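4 Einrichten des Arbeitsplatzes nach der Umstellung auf Ovum

Stand: März 2019, Werk Wolau. Ersetzt den Aushang an der Tür der Abfüllung, der bitte auch dort abgenommen wird.

4.1 Was sich für Sie ändert

Bisher haben Sie umgefüllt, verschlossen und sortiert. Künftig führen Sie den Handgreifer und machen es dem Ovum vor, bis er es allein kann. Ihr Handgelenk wird es merken, Ihr Lohnzettel nicht - die Eingruppierung bleibt, wie sie war. Die Stelle heißt jetzt »Vorführkraft«. Der Vorschlag kam nicht aus der Abfüllung.

4.2 Vor der Schicht

1. Melden Sie sich am Arbeitsplatzrechner mit Ihrer Personalnummer an. Die Nummer des Kollegen funktioniert auch, bringt aber nur ihm etwas.
2. Prüfen Sie beide Greiferfinger auf festen Sitz. Die Schrauben werden von Hand angezogen. Wer einen Akkuschrauber nimmt, druckt den nächsten Finger selbst.
3. Öffnen und schließen Sie den Greifer dreimal vollständig.
4. Wählen Sie das Programm: 131 für Umfüllen, 179 für Abräumen. Programm 219 steht ebenfalls im Menü und bleibt dort unberührt, bis Frau Hudec etwas anderes sagt.

Hinweis: Erscheint nach der Anmeldung die Meldung »Machala nicht erreichbar«, ist der Server gemeint. Warten Sie 30 Sekunden und melden Sie sich neu an.

4.3 Vorführen

1. Stellen Sie die Behälter so auf den Tisch, wie sie im Alltag auch stehen würden. Ordnung nach Lineal hilft dem Ovum wenig, er soll ja später mit Ihnen zusammenarbeiten.
2. Fahren Sie den Greifer langsam an den Behälter heran, ein Finger links, ein Finger rechts.
3. Greifen, halten, loslassen. Reden dürfen Sie dabei, der Ton wird nicht aufgezeichnet.
4. Misslungene Durchgänge mit der Taste »Verwerfen« löschen. Fluchen genügt nicht.
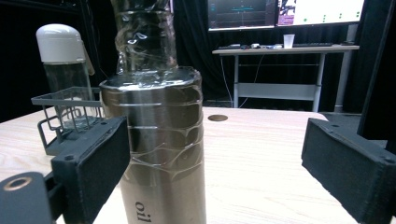

Muss ich jeden Durchgang gleich ausführen?
Kleine Abweichungen sind erwünscht, solange der Behälter am Ende dort steht, wo er stehen soll.

Vorsicht: Nicht zwischen die Finger fassen, solange der Greifer eingeschaltet ist. Das gilt auch für Besucher aus Skudovberg.

4.4 Nach der Schicht

Greifer abschalten, in die Halterung hängen, Tisch abwischen. Abgewischt wird weiterhin von Hand, die Automatisierung dieses Schritts ist für Dezember vorgesehen.

Fragen zur Technik an Dušan Malý, Fragen zu Pausen und Eingruppierung an Danica Hudec. Die Pausen sind unverändert.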